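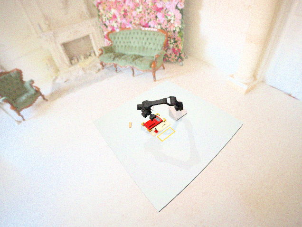 Home | Guides | Event Check-In | Support

Updated April
By the Letgate Documentation Desk

Section 14. Setting Up Check-In for a Campaign Rally

This section applies to campaign staff who use Letgate to admit registered guests to a rally or town hall. Complete Section 13 (Importing the Guest List) before you begin.

1. Sign in to the Letgate console with an organizer account. Door accounts cannot create an event.

2. Select Events, then New Rally. Enter the venue name exactly as it appears on the permit.

3. Enter the venue capacity. In the sample event, Rorkholm Hall, the permitted capacity is 1181.

Caution: Enter the figure on the fire marshal's permit. Do not enter the number of registrations, even if it is lower.

4. Assign a lane to each entrance. Press, guests with disabilities and general admission must each have a separate lane.

5. Pair the Driltgate scanners. Hold the side button until the light turns green, then type the pairing code shown in the console. The default code is 2063 - change it before the doors open.

6. Set the admission alert. At 88 percent of capacity, the console notifies every door account. The lead organizer may lower this value but may not raise it.

7. Scan one test ticket in each lane. Void the test tickets when finished, or they will remain in the attendance total.

Note: If a scanner loses its connection, it stores scans and sends them when the connection returns. The count in the console may be behind during this time. Use hand counters at the doors until it recovers.

8. For a Saturday event, submit support requests by noon on the preceding business day.

Caution: Guest records may include voter contact information. Do not export them to a personal device. Retention rules are set out in the Kramer Data Schedule, supplied with your license.

Related items
Importing the Guest List
Press Credentials and Pool Access
Closing an Event and Filing the Attendance Report
Replacing a Driltgate Scanner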